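Call for participants: bench testers for the Cudavura gripper kit

Prirari, Daltmont
Posted August 15, 2024

We make a robotic gripper kit called the Cudavura. We think it's good. We would, though, so we're looking for people with no reason to be polite about it.

The kit is meant for small repair shops and refurbishers, the kind of place where desktop computers arrive in stacks and leave with more memory than they came with. It bolts onto most light robot arms and comes with a control box and a manual that our engineers describe as complete. Our first round of testers, back in April, described it in other ways. The manual has since been rewritten. You'll get to decide if that helped.

Each tester works through 72 short tasks inside open computer cases: reaching memory sticks, working close to a bare processor, getting in between cables that were routed by someone in a hurry. You drive the gripper, it does what you told it, and then you write down whether that was what you meant. 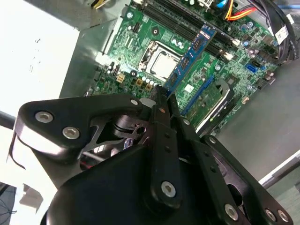
Sessions last 3 hours, with a break in the middle and coffee that we've been told is improving. You'll do two sessions, and we pay $80 an hour for both, including the time you spend complaining on the feedback form. Please use that form. The last group mostly complained in the parking lot, where it's hard to take notes.

You should have:

A year or more of hands-on work with desktop computers, paid or otherwise
Steady patience and decent eyesight, with or without glasses
No current job with a company that makes grippers
The ability to say "this is annoying" and then explain which part

Experience with robots is welcome but not needed. Half of the places are held for people who have never touched one, and they tend to find the interesting problems – usually before lunch.

Testing takes place at our workshop on Ho Street in Daltmont. Parking is free and the stairs are steep, but there's a freight elevator if you ask at the front desk. You won't be charged for broken parts. We bought 800 used memory sticks for this, and we don't expect to see all of them again.

To apply, send us a few lines about the last computer you fixed and what went wrong along the way. Resumes are fine too, but we read the stories first.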